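Lab Notes | Data Collection
June 23, 2024 – by Agnese Kalniņš

The Trevham set passed 2,157 accepted episodes last week. The current block covers tabletop items near a small wooden cabinet, with both arms teleoperated. Each operator records 100 episodes before switching tasks. Item positions are changed by hand between takes, and the bottle and the lemon are never left where the previous take put them.
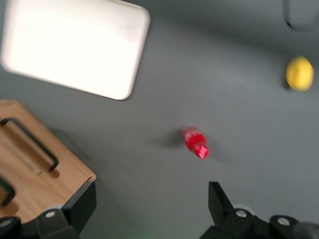
Karabulut wrote in to ask that failed grasps be kept, as the last policy never learned to back off and retry. They are now stored under a separate tag – 111 so far.

Upright cartons remain the slow case. The approach has to stay level, and operators differ in how early they open the fingers.
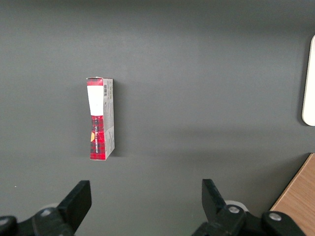 Oltent Manipulation Data Team

Drawer episodes are split into three segments: reach, pull, release. Labels are set at gripper state changes and checked against the fixed view. The wrist views alone gave poor segment boundaries in the January trial.

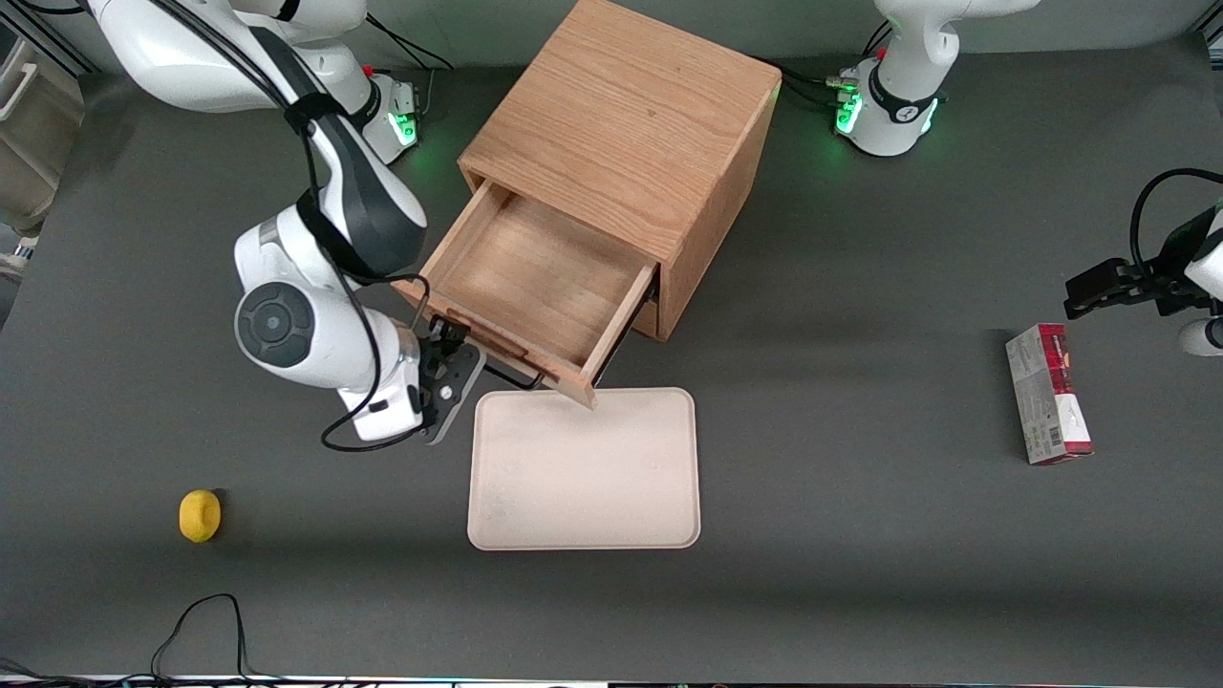 Do both arms have to move in every episode?
Only where the task sheet calls for it. An idle arm is still logged at full rate.

Task sheets for the Bondwood block are on the shared drive.

© 2024 Oltent | Contact the editors | Back to top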